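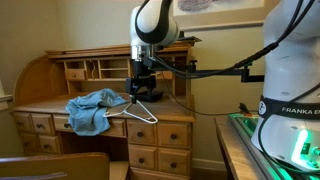 What do you do with an old roll-top desk that has no place in the house anymore?

You can bring it to Gerkus, and starting in February the company will repair it, find it a new owner, or buy it from you outright.

PRANDSKA, Sunday, December 15, 2019 — Gerkus, the used furniture company, will open a repair and resale service for roll-top desks at its Prandska workshop in February. The service will take wooden desks of any age, with or without a working roll top, and will be the first part of the business to deal with only one kind of furniture.

Roll-top desks were once found in a great many offices and homes. They are heavy and deep, and they were built for paper. Many now stand in spare bedrooms and garages, where they collect mail, clothes hangers, phone chargers and whatever else gets put down on them. Dealers often turn them away. Gerkus itself stopped accepting them for a time, after unsold desks filled the back half of the Prandska showroom.

"We were saying no to people every week," said Shufen Song, owner of Gerkus. "Some of these were very good desks. The wood was fine and the drawers were fine. The customers just wanted them gone before they moved, and we had no way to handle them."

The company changed its mind after a trial this year. Gerkus took in 105 desks and sold 89 of them, most to buyers who work at home for at least part of the week. The remaining 16 are still in the workshop. They will be the first desks offered for sale when the service opens.

How the service works

Owners can send a description and measurements to the workshop or stop in at the front counter. For a desk that seems worth repairing, Gerkus will arrange a visit to look it over. The visit costs nothing inside Prandska. The owner then gets a written price for repair and a separate written offer to buy, and has 16 days to choose between them or turn both down.

Basic repair covers the parts that fail most often. The slats of the roll top are glued to a cloth backing, and the cloth dries out and tears. Gerkus replaces the cloth and cleans the grooves the slats run in. Loose cubbyhole dividers are taken out, cleaned of old glue and set back. Drawers are adjusted so they open and close without sticking. Basic repair starts at $200 and does not include refinishing.

Refinishing is priced by the desk. Yanling Hao, who runs the workshop, said she talks many customers out of it.

"A honey-colored oak finish will have some marks after all those years, and I think it should," Hao said. "If the top is sound, we clean it and wax it. Stripping takes a lot of hours and you can't put the old color back. I would sooner spend that time on the roll."

Missing locks and keys are handled case by case. The workshop keeps a supply of old hardware from desks that could not be saved, and fits those parts when they match. New locks can be ordered but take longer. Gerkus does not replace carved panels.

The Juneo insert

Gerkus will also sell a set of removable shelves and trays made to fit inside the row of cubbyholes found at the back of most roll-top desks. The set is called Juneo and was designed by Deming Jiang, a cabinetmaker at the Prandska workshop. It holds a power strip, cables and small office items. It rests in place with no screws or glue, and can be lifted out if the desk is sold or passed on.

Juneo comes in two widths. Desks with thin or uneven partitions may need a custom fit, and owners should measure each opening and not only the first one. "They were often made by hand, and the openings are not all the same," Jiang said. "I have seen a row where the last one was narrower than the rest, and you would never spot it until the tray got stuck."

Getting a desk ready

The workshop asks owners to empty the desk before pickup, including the cubbyholes and any small drawers behind them. Papers slip behind the dividers and stay there for years. Anything staff find inside is put in an envelope and returned with the written price. Clothing, hangers and other household goods left on the desktop should be moved to another room so the desk can be wrapped. Owners should not try to force a stuck roll top. A desk can be moved with the top open or closed, and the crew will choose.

Most full-size desks come apart, with the upper section lifting off the lower part. Doorways and stairs should be measured all the same. Pickup and delivery will be handled by Han, a local moving firm that has worked with Gerkus before. Seon-mi Hwang, who schedules deliveries at Han, said stairs are the main cause of delay and asked customers to mention them when they book.

"One flight is no problem if we know about it," Hwang said. "We send an extra person. If we find out at the door, we have to come back another day."

Desks that cannot be repaired at a fair price will be taken for parts if the owner agrees. Gerkus does not charge for this, but the owner pays for the pickup.

Bookings for February visits are open now at the Prandska front counter and by mail. Desks already left with the workshop during the trial do not need a new booking, and their owners will be contacted directly.

About Gerkus

Gerkus buys, repairs and sells used wooden furniture from its showroom and workshop in Prandska. It also sells parts and hardware for older desks and cabinets.

Contact for press

Junhao Song, Gerkus, Prandska. Desks in the workshop can be viewed by reporters on weekday mornings by arrangement.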